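Jiang Street swap room has a new floor, and a lot of stuff on it

The swap room on Jiang Street opens its doors again on Thursday, and if you've been hanging on to a box of odds and ends since spring, this is your week. I stopped in yesterday afternoon to see how the sorting was going and ended up staying until they turned the lights off. I only meant to drop off a lamp.

For anyone new in town, the swap room is the ground floor of the old Pladham building, two doors down from the laundromat. You bring in things you don't need, you take home things you do, and no money changes hands unless you feel like putting a dollar in the jar. It's been closed all summer while the floor got redone. The old carpet was past saving (I say this as someone who once knelt on it), and now there's marble tile in there, big white squares with gray veins running through them. It looks like a hotel lobby. It also makes the place a whole lot louder, so fair warning if you bring kids with hard shoes.

The tile came from Grarurix, the flooring place out on the county road, which let it go cheap because the lot had a lot of dark patches in it. I like the patches! They hide the dirt, and I'm told the next batch up in price was so plain that every footprint would show.

What took me by surprise was the amount of stuff. The group that runs the room put out a call in the Zukdale newsletter asking for small household things only, nothing you can't carry under one arm, and people took them at their word. There were 406 bags and boxes logged at the door by the time I got there. All of it has to be opened, looked at and put into a pile, and the shelves aren't back up yet, so the piles are on the floor. You learn to walk slowly.

I got put to work on what they call the smalls. Smalls are anything that doesn't have an obvious home - not kitchen, not clothes, not books, not toys. You tip a bag out on the tile, spread it around a bit so you can see what you've got, and then start picking. Brushes go one way, packaged things another, empty boxes and trays get kept if they're clean, and anything that makes you say "what is that" goes to the end of the line for somebody older to look at.

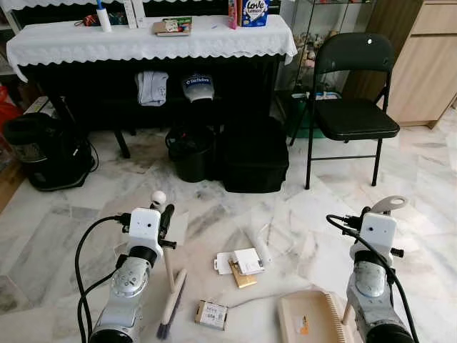

Smalls on the new tile at the swap room: a long-handled brush, boxes, a tray and a few harder-to-place bits.

I have opinions about the brushes. A hand brush with a nice long wooden handle and dark bristles is just about the most useful thing you can own, and people give them away like they're nothing. I used one on my front steps for years until the handle split. If you want one, come early, they go in the first hour every single time.

Boxes are the other thing I'd tell you to look for. Folks don't think of an empty box as something worth taking, but a small sturdy one with a lid is gold in a sewing room or a garage, and I've never once come home from a swap without two or three. The gold-colored ones always go to the same kind of person, the kind who starts on holiday wrapping in October. I am that person. Trays are good too. I keep one by the back door for keys and another under the sink for the sponges, and I don't think I paid for either.

One thing I'll pass along from the sorting table, or the sorting floor I guess. If you're donating something with parts, please tape the parts together. Last year a whole afternoon went into matching rods to the blinds they came off of, and there are still rods left over with no blinds to go with them. Same with wires. A wire by itself could be for anything, and it mostly gets thrown in a bin marked "wires" that only one or two brave people ever dig through. Write on a label, any old label, and stick it on. Handwritten is fine. Pencil fades, so use a pen if you've got one handy.

Also, no more candles, please. They have candles.

The room can hold 30 people at a time under the new rules, so there may be a line out front in the first hour or so. The laundromat has said it doesn't mind if the line runs past its window, as long as people leave the door clear. Parking is the same as before, behind the building and along the far side of Jiang Street, and the lot fills up quick. If you can walk, walk.

Doors open at 10 in the morning and close at 4. Drop-offs stop at noon that day so the sorters can catch their breath, and anything left on the sidewalk after that is going to get rained on, if the forecast is right. You can take as much as you can carry in one trip, and you can get back in line if you want to go again.

The floor cost just over what was raised for it, and there's 300 dollars still owing. The jar will be by the door as usual. The bake table is back too, and the money from that goes straight to the shelves, which are next on the list. Those are priced at 2,000 dollars for the full wall, put in and painted, and the hope is to have them up before the winter swap. Until then it's piles, and you'll be bending over a lot. Wear something you can bend over in.

I went home with a tin of buttons and a colander, and I forgot to leave the lamp. It's still in my car. I'll bring it Thursday, before noon, with the cord wrapped up and a label on it. If anybody wants a lamp, it's green, it works, and the shade is a little crooked on one side.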